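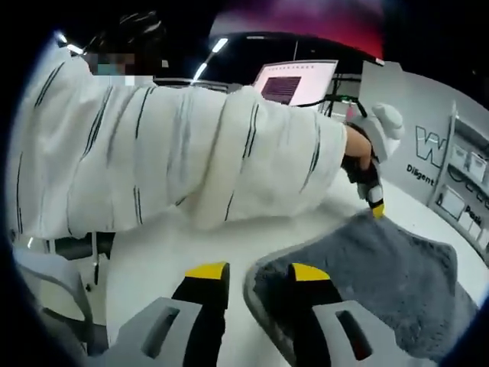
Clothing brands have been selling "breathable" summer shirts for years, and the Zuvska Consumer Textile Office would like to know what shoppers are getting for the extra money. The office today published the results of a review of breathability claims on 34 loose tops sold online and in stores, and it did not find much to back them up. A white top with thin black pinstripes and long, roomy sleeves looks like hot-weather clothing, and sellers lean hard on that look. The cut may well help. The hangtag is another matter.

The review, released 2026-05-25, asked each seller for the test results behind words such as "breathable," "airflow" and "cooling weave." Only 2 sellers sent a lab report. Others sent marketing copy, fabric supplier brochures or a discount code. Several did not answer.

"We asked a simple question and got a lot of adjectives," said Shalini Kashyap, who led the review. "If a company says its cloth lets more air through than the next one, it measured that or it didn't. I would like to see the number."

The office also read 2,659 customer comments on the same tops. Comments that mentioned comfort in the heat mostly talked about fit, sleeve width and whether the shirt clung to the back. Few said anything about the special weave. Kashyap cautioned that customer comments are weak evidence in either direction, and the office does not claim they prove the fabrics fail.

Two product lines are discussed at length in the report. Groltorard, which sells its Pal shirts as "twice as breathable," told the office that the comparison was with "a typical shirt" and did not say which one. Skolimel describes its summer range as "climate tested." Asked where and how, the company said the phrase referred to staff wearing the shirts during a warm August.

The office is asking sellers to name the test used, name the fabric it was compared with, and drop the claim if they can do neither. It has no power to force them. A similar request about "wrinkle-free" labels drew polite replies and, as far as the office can tell, very few changed labels.

Shoppers are advised to check the fiber content label, hold the cloth up to the light and try the shirt on with the arms raised. None of this replaces a lab test, but it costs nothing.

The full report is available free on request from the Zuvska Consumer Textile Office press desk.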